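Gultcombe releases Trekavico 2, and asks buyers to test it before believing it

July 9, 2026

Gultcombe today releases version 2 of Trekavico, its grasp planning software for two-fingered grippers. The update changes how the planner deals with soft and oddly shaped items, a job that our industry has claimed to have solved rather more often than it has.

Most grasp planners are shown off on boxes and bottles. Soft things bend, fold and slide, and a plan that looks fine on screen can go wrong once the fingers close. Trekavico 2 uses the view from a camera at the wrist to check its plan again during the last part of the approach. If the shape no longer matches what it expected, it stops and asks for a new plan.

"I have sat through plenty of demos where one good pick was sold as a finished product," said Emiliano Olmedo, who leads planning work at Gultcombe. "One good pick tells you very little. Ask for the failures, and ask who chose the objects."

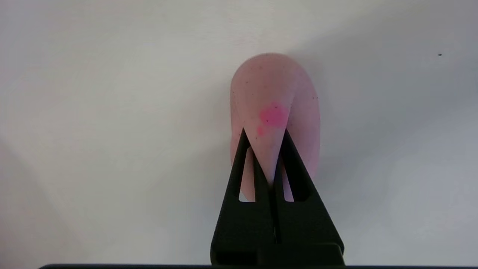

Version 2 therefore keeps a log of every attempt, including those the planner gave up on. The log cannot be switched off from the operator screen. Users can replay an attempt step by step and see which grasp was picked, which were thrown out and what score each was given. The score is a guess by the software – it should not be read as a promise.

There are limits. Trekavico 2 does not measure how hard an item is being squeezed, and it has no view on whether an item is fit to be handled at all. See-through items remain a weak point. It needs a fresh camera calibration after any change of fingers, and the old calibration files will not load.

Luuk Willems of Fornari, which has run the test version on 4 robot cells, was careful with his praise. "It stops more than the old one did. Some of those stops were right and some were a nuisance. I would like another few months of logs before I call it better."

Trekavico 2 works with Esteban, Gultcombe's existing motion control package, from release 6 onwards. A trial copy with full logging is available on request. An update covering calibration is planned for September.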